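쿠키 안내: 이 사이트는 로그인 유지와 방문 통계를 위해 쿠키를 사용합니다. 계속 이용하시면 쿠키 사용에 동의하는 것으로 간주합니다.

글쓴이 Benedek Medve
4월, 오후 9시 게시

1/
오늘 저녁에 시의회 본회의를 방청하고 왔습니다. 한국어로 쓰는 것은 저에게 아직 시간이 걸리는 일이지만, Jestlow에 사는 한국인 이웃들이 의회 소식을 물어보셔서 이번에도 한국어로 정리합니다. 틀린 표현이 있으면 알려 주십시오.

2/
오늘의 주제는 의장의 권한입니다. 더 정확하게 말하면, 의장이 야당 의원의 긴급 질문을 본회의에 올리지 않아도 되는가 하는 문제입니다. 지난 몇 달 동안 이 문제로 의회가 두 편으로 나뉘었습니다.

3/
먼저 배경입니다. Jestlow 시의회의 의장은 Jenő Csizmadia 의원입니다. 시장과 같은 당 소속입니다. 의사규칙에 따르면 긴급 질문은 회의 시작 전까지 서면으로 제출하고, 의장이 "긴급성"을 판단합니다. 그런데 규칙에는 긴급성이 무엇인지 정의가 없습니다.

4/
야당 쪽의 Catalina Montecinos 의원은 이번 회기에 긴급 질문을 여섯 번 제출했습니다. 그중에서 본회의에 올라간 것은 한 번입니다. 나머지 다섯 번은 "일반 질문으로 제출하시기 바랍니다"라는 한 줄 답변을 받았습니다. 일반 질문은 답변까지 한 달이 걸릴 수 있습니다.

5/
가장 논란이 된 것은 Predorier 버스 차고지 질문입니다. 시가 차고지 부지를 임대하기로 한 계약이 있었고, Montecinos 의원은 계약서에 서명하기 전에 질문하고 싶어 했습니다. 의장은 긴급하지 않다고 판단했습니다. 계약은 그다음 주에 체결되었습니다.

6/
저는 그 계약이 나쁜 계약이라고 말하는 것이 아닙니다. 계약서를 읽어 보았는데, 임대 기간은 16년이고 중간에 해지할 수 있는 조항도 있습니다. 다만 서명 전에 질문할 기회가 없었다는 점은 사실이고, 이것은 계약의 내용과 다른 문제라고 생각합니다.

7/
그래서 오늘 회의에 의사규칙 개정안이 올라왔습니다. 발의자는 Moataz Slaoui 의원입니다. 이분은 무소속이고, 보통은 예산 표결에서 시장 쪽에 찬성하는 분입니다. 그래서 발의자 이름을 처음 보았을 때 조금 놀랐습니다.

8/
개정안의 내용은 길지 않습니다. 의장이 긴급 질문을 거절할 때에는 이유를 서면으로 쓰고, 그 문서를 의회 홈페이지에 공개해야 합니다. 그리고 의원 네 명이 요청하면 본회의에서 토론 없이 표결하여 의장의 결정을 뒤집을 수 있습니다.

9/
회의는 오후 5시에 시작했습니다. 방청석은 거의 다 찼습니다. 저는 뒷줄에 앉았고, 스피커가 가까워서 잘 들렸습니다. 지난번에는 앞줄에서 오히려 소리가 잘 안 들렸습니다. 방청하실 분은 참고하십시오.

10/
Slaoui 의원의 제안 설명은 5분이 안 되었습니다. 제가 받아 적은 부분입니다. "저는 의장님의 판단이 틀렸다고 말하러 나온 것이 아닙니다. 판단의 이유를 우리가 읽을 수 없다고 말하러 나왔습니다." 번역은 제가 했으므로 원문과 느낌이 조금 다를 수 있습니다. 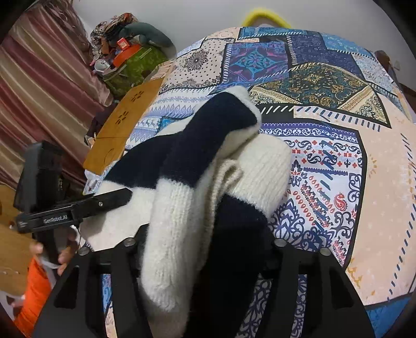 11/
그다음에 Csizmadia 의장이 발언했습니다. 자기에 대한 안건이므로 의장석을 부의장에게 넘기고 일반 의원석에서 말했습니다. 이것은 규칙에 있는 절차는 아니고 관례라고 합니다. 저는 이 부분은 좋게 보았습니다.

12/
의장의 주장은 두 가지였습니다. 첫째, 긴급 질문이 많아지면 원래 안건을 처리할 시간이 없습니다. 둘째, 지금도 거절된 질문은 일반 질문으로 모두 답변을 받고 있습니다. 의장은 이번 회기에 서면 답변이 240건 나갔다고 말했습니다.

13/
이 숫자는 제가 의사과에 확인하지 못했습니다. 홈페이지에 올라온 답변 목록에는 그보다 적게 나와 있는데, 아직 올리지 않은 문서가 있을 수도 있습니다. 내일 전화로 물어보고, 답을 들으면 이 글타래 밑에 이어서 쓰겠습니다.

14/
Montecinos 의원은 의장을 직접 비판할 줄 알았는데, 그렇게 하지 않았습니다. 대신 거절된 질문 다섯 개의 제목을 하나씩 읽었습니다. 차고지, Hou 거리의 침수, 학교 급식 업체 변경, 도서관 운영 시간, 그리고 주차 단속 위탁입니다.

15/
제 개인 의견으로는 도서관 운영 시간은 긴급 질문이 아니어도 될 것 같습니다. 그러나 Hou 거리의 침수는 다릅니다. 비가 올 때마다 지하실에 물이 들어오는 주민들이 있습니다. 그분들에게 한 달 뒤의 서면 답변은 너무 늦습니다.

16/
중간에 30분 정회가 있었습니다. 복도에서 여당 의원들이 모여 이야기하는 것을 보았지만 내용은 듣지 못했습니다. 회의가 다시 열렸을 때 여당의 Edit Szűcs 의원이 수정안을 냈습니다.

17/
수정안은 공개 의무를 그대로 두고, 결정을 뒤집는 데 필요한 요청 인원을 네 명에서 일곱 명으로 올리는 내용입니다. 현재 야당 의원은 여섯 명입니다. 그러니까 야당만으로는 표결을 요청할 수 없고, 무소속이나 여당에서 한 명이 더 필요합니다.

18/
방청석에서 이 숫자를 듣고 웃음소리가 났습니다. 부의장이 조용히 해 달라고 부탁했습니다. Szűcs 의원은 얼굴을 바꾸지 않고 (이 표현이 맞습니까?) 계속 설명했습니다. 한 당의 힘만으로 의장의 결정을 뒤집는 것은 균형에 맞지 않는다는 논리였습니다.

19/
Slaoui 의원은 수정안을 받아들였습니다. 야당 의원 두 명은 불만을 표시했지만, Montecinos 의원은 찬성하겠다고 했습니다. 이유가 공개되는 것만으로도 지금보다 낫다는 설명이었습니다.

20/
표결 결과는 찬성 14, 반대 5, 기권 2입니다. Csizmadia 의장은 기권했습니다. 수정안이 포함된 개정안이 통과되었고, 다음 회기부터 적용됩니다. 이번 회기의 남은 회의에는 옛 규칙이 그대로 적용된다는 뜻입니다.

21/
주민 청원에 대해서도 짧게 씁니다. 주민 단체 Netulero가 같은 내용으로 서명을 받아서 제출했습니다. 서명자는 600명이 넘습니다. 청원이 의회에 접수되려면 300명이 필요하므로 조건은 충분합니다. 다만 개정안이 먼저 통과되어서 청원은 따로 심의하지 않을 것 같습니다.

22/
Netulero의 청원에는 개정안에 없는 내용이 하나 있습니다. 거절 이유를 3일 안에 공개하라는 기한입니다. 오늘 통과된 글에는 "지체 없이"라고만 되어 있습니다. 저는 이 말이 나중에 다시 문제가 될 것이라고 봅니다. "긴급성"도 정의가 없어서 여기까지 왔으니까요.

23/
질문을 몇 개 받아서 답합니다. "의장을 바꿀 수는 없습니까?" 불신임 절차가 있지만 재적 의원 3분의 2가 찬성해야 합니다. 오늘 분위기로는 그런 움직임이 없었습니다.

24/
"방청하려면 신청해야 합니까?" 신청하지 않아도 됩니다. 신분증을 보여 주고 1층 안내에서 이름을 쓰면 됩니다. 통역은 없습니다. 회의록은 보통 2주 뒤에 홈페이지에 올라옵니다.

25/
"왜 여당 의원들도 찬성했습니까?" 저도 확실히 모릅니다. Szűcs 의원에게 회의 후에 물어보았는데, 언젠가는 자기 당도 야당이 될 것이라고 대답했습니다. 농담인지 진심인지 저는 구별하지 못했습니다.

26/
다음 본회의는 목요일입니다. 안건은 Hou 거리 배수 공사의 추가 예산입니다. 저는 일 때문에 앞부분을 못 볼 수도 있습니다. 혹시 가시는 분이 계시면 첫 번째 안건의 표결 결과를 저에게 보내 주십시오.

27/
정정합니다. 9번 글에서 시작 시간을 오후 5시라고 썼는데, 공고에 그렇게 되어 있었고 실제로는 10분쯤 늦게 시작했습니다. 그리고 18번의 표현은 "표정 하나 바꾸지 않고"가 자연스럽다고 한 분이 알려 주셨습니다. 감사합니다.

문의 | 이용 약관 | © Benedek Medve, 무단 전재 금지 | 맨 위로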